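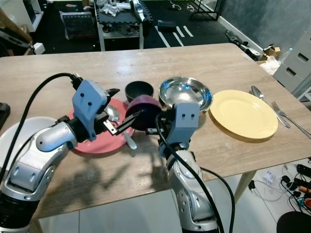 July, equipment plan, cont'd. Need numbers to Aurel by 4 or we lose the slot with purchasing. Ask is still the same - second pair of gripper housings, spare fingers, cable management, one wrist camera as backup. Went through the cable line again and I'm keeping it. Look at the black cable off the right gripper, hanging down past the table edge, and the left one looped back along the arm. Sleeves plus clips, Restley quote is 29 per arm. Cheap. Do it.

Fingers: Prundham wants 305 a pair, Turow 648 but that's with the mounting plate. We have plates. So Prundham, unless lead time is silly. Aurel Manole to call them, he has the account login.

Dishes budget. Yes it needs its own line, last quarter it went under "misc" and got bounced. Want more bowls in dark colors and more shiny steel, those are the hard cases. Flatware we have enough of. Plates ok for now. Put down 10 bowls, mixed sizes, any restaurant supply will do.

Power - new strips, the mounted kind, so the tangle under the table can go. Not quoted yet. Ask Güneş if they bundle them with the cart, we need a second cart anyway and they deliver free over some minimum (check what). 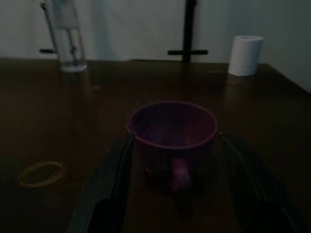
*Photo: wrist cam still, lab notebook set. Credit: A. Manole*

Mug work wants the wider finger opening, see how close the tips sit to the rim on both sides. Prundham has a long version, same price acording to the sheet. Get one pair of each?? Would rather have two of the same so spares swap over. Leaning long.

Lighting: wrist view is dim, mug interior goes to shadow. Add a small LED panel to the list, low priority, first thing to cut if they trim us.

Not asking for this round:
- new table
- third arm (no)
- software seats, renewal is seperate

Open:
- Prundham lead time, long fingers
- Güneş minimum for delivery
- does wrist cam backup need its own cable or is it in the box
- tax in or out on the Turow sheet, Aurel thinks out

Form half filled in, on the shared drive under equipment. Aurel pls check my adding before it goes up.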